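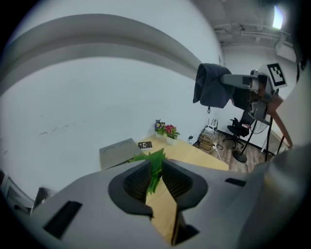
Finger pads changed on Forkberg's hand-held grippers

1 October team notes were short this year, but one item affects everybody who books the plant table. The pads on both hand-held grippers at Forkberg have been replaced and the marker cubes re-seated, Fengying Cai told staff this morning.

The work took one afternoon. Orlando Escobar did the pads and Zhuoran Fang did the cubes and cables. The old pads had been on since July and had done nearly 2,000 grasps, most of them on leaves, stems and pot rims. Escobar said the ridges had worn down towards the tips, where thin leaves tend to slip.

The new pads come from Delletti and are fixed with the same screws as before. They are slightly stiffer, so the closing width was set again on each gripper with the 3 mm gauge. Anyone who has written the old width into a script will need to change it. The new figures are on the sheet inside the tool cupboard door.

Fang also found that one cube had turned a little on its mount, which was enough to put the tracked position out at the fingertips. Both cubes now have a thread lock on the base screw. They should not be twisted by hand, even to get a cable out of the way. 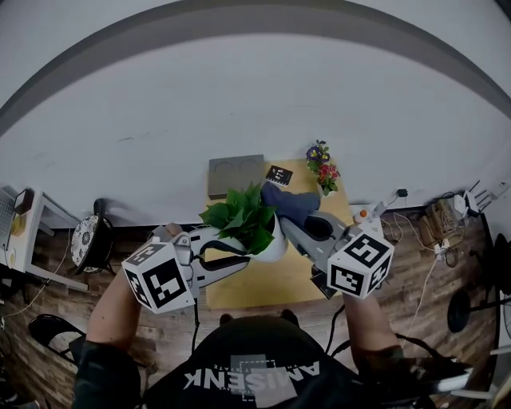 Checks before a session

The routine at the plant table stays much as it was, with one addition. Users should park both grippers in the tray, start tracking and wait for the two positions to settle. They should then open and close each gripper fully, and take hold of a leaf and a piece of cloth before recording anything. The cloth test is new and was asked for by Bautista Bustos, who looks after the recordings.

Cables should run back towards the user's body and clear of the pots. Pads are to be wiped with a dry cloth after each session. Solvent cleaner should not be used on them, as it lifts the glue.

Escobar will look at the pads again after 14 sessions. Two spare sets are in the Gamness box on the top shelf, and faults should go to Cai by email with the gripper's number in the subject line.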